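Clorncombe Opens Registration for Its December Webinar on Hand Hygiene in Long-Term Care

STITVILLE, Sunday, November 3, 2024

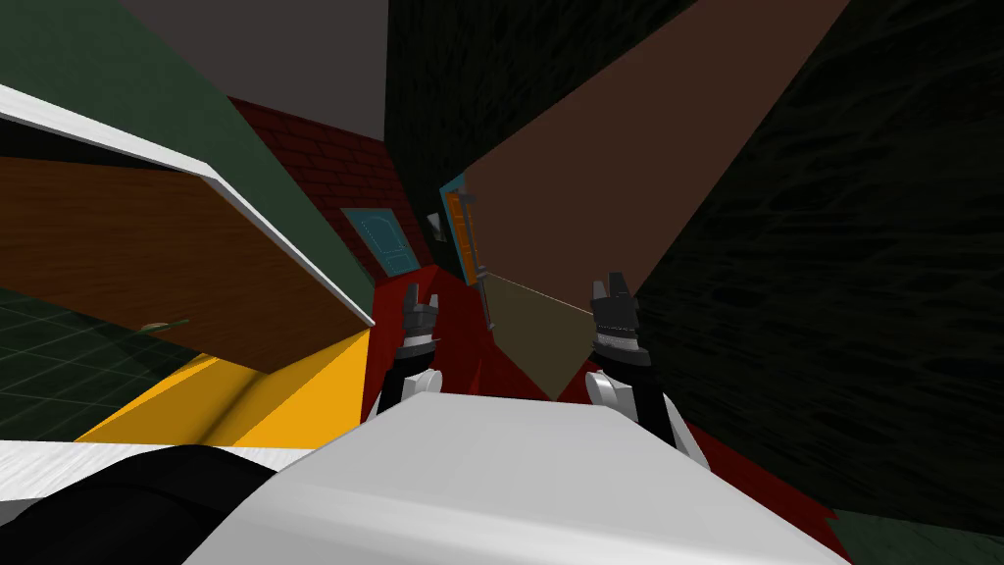 Rendered view of two robot arms, each ending in a dark two-fingered gripper.

I'm Rajitha Khondokar, I run continuing education at Clorncombe, and I get to share some news I've been sitting on since summer. Registration is open for our December webinar on hand hygiene in nursing homes and rehab units, and it's free for anyone who works in one!

My co-presenter is Fionnuala Mac an tSaoi, an infection prevention nurse with a big stack of stories (some of them a little gross - you've been warned). I'll take the first half and go over gloves, sanitizer placement and the moments people skip when the floor gets busy. Fionnuala takes the second half with cases from her own rounds.

The whole thing runs 70 minutes, questions included. Last year 1,729 people signed up and the chat moved so fast I couldn't keep up, so this time Hashini Herath will be reading your questions out loud for us. We've raised the limit to 2,000 seats.

"I want the night shift people in the room," Fionnuala told me when we were planning this. "They have the best questions and they never get the good time slots." So we're running it twice, once in the afternoon and again at 11 p.m., with both of us live for each one.

Nurses can request continuing education credit on the sign-up form. Aides, therapists and housekeeping staff are very welcome too, and you'll get the same handouts - 112 pages, so maybe don't print them all.

Media contact: Guilan Tang, Clorncombe press desk, Stitville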